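December, 11:40 at night

Back from Skeltcombe an hour ago and too annoyed to sleep, so I'll write it down while I still have it in order.

They had all of us in the canteen at two. Pieter Timmermans did the talking. He has a new title again, something with "transition" in it, and he read most of it off his laptop. The short version: from the new year the night turnover of the staff apartments at Ukcombe goes over to the two-armed machines from Pumphrey. Clearing counters, wiping down, putting the small stuff back where it belongs. The day crew stays as it is "for now." He said for now three times. Mawar kept a tally on the back of her hand and showed me under the table.

The figure he was proudest of was 1,534. That is how many practice runs the thing has done on the computer, in a made-up room, without a single person having to stand there. Sulastri asked how many it had done in a real room, with a real sink and a real tenant's hair in it. Thirty-five, he said. He said it fast. Then he went on to the next slide.

I've done turnovers for long enough to know what a room does to you. The bowl is glued to the counter with something sweet. Somebody left a phone charger under a cushion and will call the desk at six in the morning to say it was stolen. A plant has been moved to the tub because the last tenant felt sorry for it. You pick up each thing and you decide. Trash, lost property, belongs here, ask Carmela. I'd say half my night is deciding, and it's the half that gets left off every form they have ever given us.

After the talk we got the handout with the practice room in it. Intan asked for the files too, and to Pieter's credit he sent them before we had our coats on. I'm putting three of them in so I remember what we were shown.
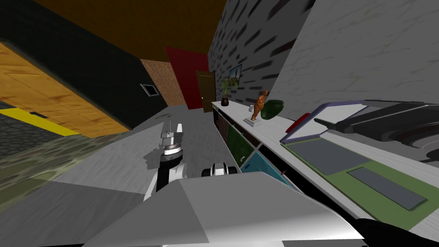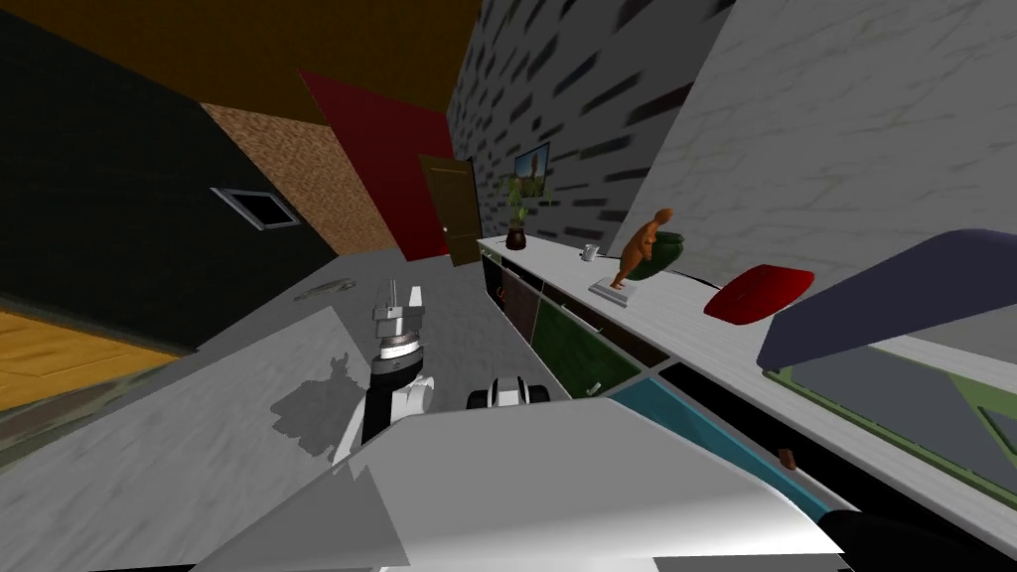
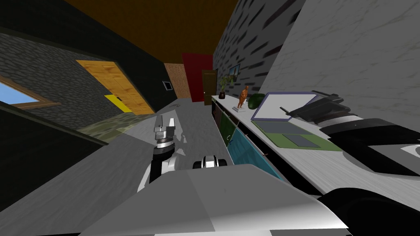

The practice room, from Pieter's files. All three have the long white counter, the plant and the little orange figure.

I've been looking at them all evening. What gets me is how few things there are. A plant, an orange person on a stand, a laptop sitting open. I have never in my life walked into a Ukcombe unit with a counter that clear. If mine looked like that at ten at night I'd wipe it, turn off the light and go have my sandwich.

Mawar said the colors gave her a headache, blue door, green door, red wall. Pieter says they mix everything up on purpose, different walls and floors every time, so the machine doesn't get used to one place. Fine. I can see the sense in that. I asked whether they also mix up the people. He laughed, and I don't think he understood I meant it. The Lekness building has a man on the second floor who won't leave during a turnover. He sits on the bed and talks about his sister. I clean around him. What does the machine do with him? Pieter wrote it down as "edge case." He is not an edge case, he's been there since spring.

And the laptop. When I find an open laptop I don't touch it. I wipe up to it and leave a note. That's Carmela's rule and it's a good one, we had that whole business over the spilled water. I asked what the machine's rule is and Pieter said that would be "configured on site." By whom? He looked at Carmela. Carmela looked at her shoes. So that's one more job for her and I'd bet my locker there's no money with it.

To be fair, and I want to be, Sulastri is half for it. Her shoulder is shot. She said if a machine wants to bend down to low cabinets at three in the morning it is welcome to them, and she would gladly sit and watch it. That's what they're offering, more or less. Two of the night five become "room monitors." They sit in the office on the ground floor and look at screens and press a button when it gets stuck. Same hourly rate, minus the night extra, because somehow sitting up all night stops being night work if you do it in a chair. Intan worked it out on her phone: 347 a month less. She said the number out loud and the room went quiet, and then Pieter said those details were still being looked at.

The other three of us can "express interest" in days. There are no day openings. I checked the board on the way out.

I'm not scared of the thing. I've seen the floor scrubber come in and I've seen it parked behind the boiler with a mop leaning on it. Maybe this goes the same way. Maybe it doesn't, it does have hands. I just don't like being told it's ready by a man who has never carried a bag down those back stairs.

Carmela wants our questions in writing by the end of the week. Mine so far: who sets the laptop rule, who answers the six o'clock phone calls, what happens to the night extra, and the man at Lekness.

Feet hurt. Need to buy dish soap. Ask Mawar for her brother's number about the car.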